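Clearing a Stalled Grip Fault During Bed Making

Applies to the Zaki two-arm unit running the Lokham bedroom routine. Last revised in September by Yolandi Baloyi.

A stalled grip fault happens when the hand closes on bedding, the wrist load goes over the limit, and the arm stops with the fingers shut. The log shows code 40. Most cases at the Fladport site came from fringe or tassels caught in a finger joint, and the worst one pulled a throw and a lamp cable to the floor together.

Before you touch anything, press the stop button and wait 12 seconds for the arm brakes to set. Do not pull on the fabric. A hand that is holding tension can jump when it lets go.

1. Switch the unit to manual and set the wrist limit to 500.

2. Support the forearm from underneath. A second person should stay at the stop button.

3. Open the fingers one at a time from the hand menu, starting with the thumb.

4. Work any caught threads out toward the fingertip. Cut them if they don't slide. Riaan Moodley keeps blunt scissors in the service kit.

5. Back the arms away from the mattress and send both hands to the open position.

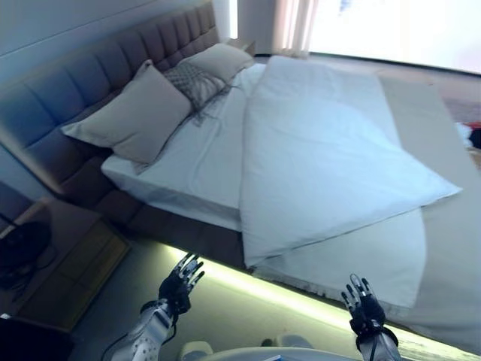

With the hands open, turn each wrist slowly through its full range and listen for clicking. A click usually means thread is still wound around a pin. Repeat step 4 before going on.

Check that no cables on the nightstand are within reach of either arm. Then clear code 40, put the wrist limit back to its saved value, and run the duvet step alone at low speed.

If the fault comes back, stop and tag the unit. Send the log to Tolera Mamo with ticket 2775 in the subject line.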